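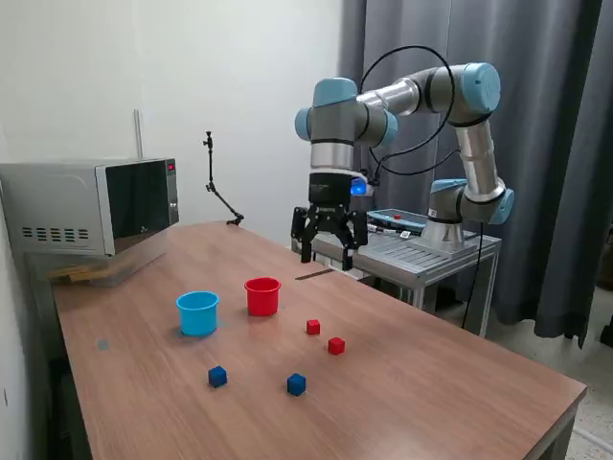 Unit 2: Sorting by Color

Handout for the Cureo classroom aide course
Instructor: Charmaine Fourie
Revised September 28, 2021

Sorting is putting things into groups by one rule. In this unit the rule is color, and the groups are held in cups. Shape and size come in Unit 3, so the cubes should all be one size for now.

Materials for each table
Plastic cup, red
Plastic cup, light blue
Small cubes, red and blue
Record sheet (form 177)

Setting up
Stand both cups upright with a small gap between them. Put the cubes on the tabletop within easy reach, spread out and not in a row. A row of cubes tends to get picked up from one end to the other, and then you can't tell whether the child is choosing by color. 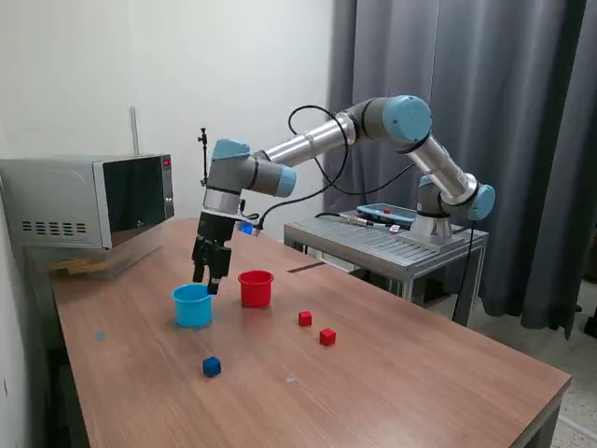
Say the rule once, in the same words each time: "Red goes in red, blue goes in blue." Don't point at a cup while you say it. If the child stops, wait, then repeat the rule. Mark any repeat on the sheet with an R.

A light blue cup and a darker blue cube do not match exactly. Most children accept them as one group. A child who holds the cube over the cup and looks at you may be asking about the shade, and this is not scored as an error.

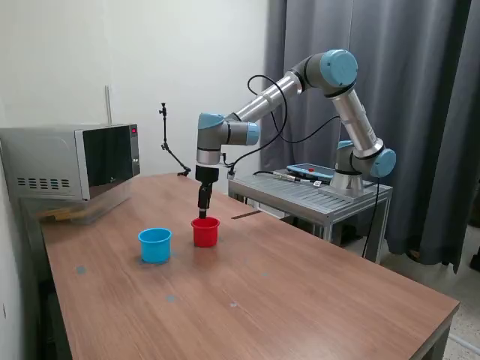

Cup position matters more than new aides expect. Some children learn "left cup, right cup" and stop looking at color at all. Check for this by swapping the cups between rounds. Distance can give a hint too: with the red cup in the middle of the table and the light blue one to its left and slightly closer, a child sitting at the near side has a shorter reach to blue. Note the layout at the top of the sheet before the round begins.

Scoring
Right cup on first try: 2 points
Moved to the right cup without help: 1 point
Left in the wrong cup: 0

For next class
Read the Leemans chapter on matching tasks. Bring one completed sheet. Nosipho Mathebula will go over the scoring.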